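Stillville team opens up its grasp planner, and it's a fast one

The small robotics software group at Felard, in Stillville, released the planning and control stack behind its tabletop manipulation work on Monday, and people who build pick-and-place systems have been passing the link around ever since. The package is called Bjarnason. It covers the stretch between "the camera found the object" and "the gripper closed on it," a part of the job that many labs still patch together from old scripts.

Bjarnason takes a list of objects with their estimated poses, comes up with candidate grasps for each one, throws out the ones the arm can't reach or can't reach safely, and hands a smooth path to the controller. Plenty of tools do each of those steps. Felard's version does them in one loop and keeps doing them while the arm is moving, so a better grasp can replace the first one partway through the approach.

"We used to plan, then move, then hope," said Birthe Ketilsson, who leads the project. "Now the planner gets to change its mind until the fingers are a couple of inches from the object. I still get a kick out of watching the path bend in the viewer."

The release was tuned almost entirely in simulation. The team wrote 3,584 test episodes, each with its own table layout and a plain-language instruction, and every code change has to run through the full set overnight before it can be merged. The layouts use groceries and dishes, with objects left standing, tipped over or sitting on top of one another. Lighting and starting arm positions change from one episode to the next as well.

Svend Blöndal wrote most of the episode generator. He said the early layouts were far too tidy and the planner looked great on them. Once he let the generator place things closer together and lay cans on their sides, the success rate dropped like a rock, and the real work started.

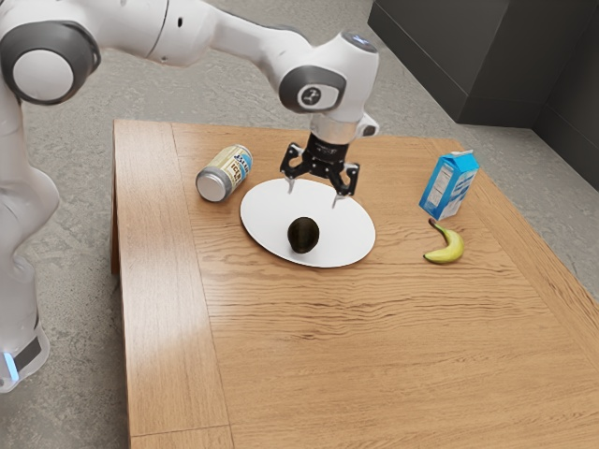

Round objects were the hardest group for months. A parallel-jaw gripper has two flat-ish pads, and a curved surface gives it very little to hold on to if the fingers come down even slightly off center. The old planner scored a grasp once, at the start, using the estimated center of the object. The new one scores it again on every control cycle and looks at where each fingertip will really land, including how close it comes to the plate or bowl underneath. If one finger is headed for a rim, the wrist turns a little or the whole hand shifts over.

That change alone cleared 618 episodes that had failed on every earlier build, according to the release notes. Another 62 still fail, and the team has published all of them, with replay files, in a folder named "stubborn." Most involve thin objects lying flat. A few are just crowded, with no open approach for the fingers from above, and the planner doesn't yet know how to push something aside first.

Publishing the failures is a lovely touch. Anyone who has tried to compare grasp planners knows how rare it is to get the bad runs along with the good ones, in a form you can load and step through yourself. The replay viewer lets you pause anywhere, see all the candidate grasps that were alive at that moment, and click on any rejected one to read why it was dropped. "Finger clearance," "joint limit" and "path too long" are the messages you'll see most.

Getsemaní Aguirre built the viewer, at first only for her own debugging. She had been reading logs line by line to work out why the arm would stop above an object and wait. The cause was two grasps with nearly equal scores, and the planner kept flipping between them. One look at the replay, with both candidates blinking on and off, made it plain. The fix was a small penalty for switching, now a setting in the config file, and she recommends leaving it at the default until you have a good reason to touch it.

On the control side, Bjarnason sends joint targets at a steady rate and doesn't care much what is listening. Drivers for three arms come with the release, and the interface for adding another is a single file with 934 lines, a good share of them comments. Ea Zoëga, who wrote it, said she wanted a new user to be able to read the whole thing over lunch. (I tried. It took lunch and most of a coffee afterward, but I did understand it, and I don't write drivers for a living!)

Outside testers have had it since July. One of them, Bjartur Baldursdóttir of the packaging software company Zavell, ran it against the company's own collection of simulated tables and then moved it to a real arm in the shop. The move took two afternoons, most of it spent on camera calibration. He said the paths looked the same on the hardware as they had on the screen, apart from a slight overshoot at the wrist that went away after he lowered one gain.

He did have complaints. The install needs a specific version of the physics engine and stops with a confusing message if it finds a newer one. Instructions that name two objects at once, such as asking for one item to be put next to another, sometimes get parsed with the two swapped. Ketilsson said both are on the list, and the install problem should be fixed in the first update.

Perception is the piece Felard has left mostly to others. Bjarnason expects poses to come from somewhere, and in the test episodes they come straight from the simulator with some noise added on top. You can turn the noise up, and the documentation includes a nice set of charts showing how the success rate slides as you do. Small position errors hardly matter. Rotation errors hurt a lot on boxes and cartons, and hardly at all on fruit.

Next up is support for pushing and nudging, aimed squarely at the crowded tables in the "stubborn" folder. Blöndal has a branch where the closed gripper slides a carton over to make room, and he showed a short replay of it during the release call. The carton fell over on the first two tries and stayed up on the third, to loud cheering from the rest of the team.

The code, the episodes and the viewer can all be downloaded from Felard's project page. A walkthrough for first-time users is there too, and it starts with a single object on a table.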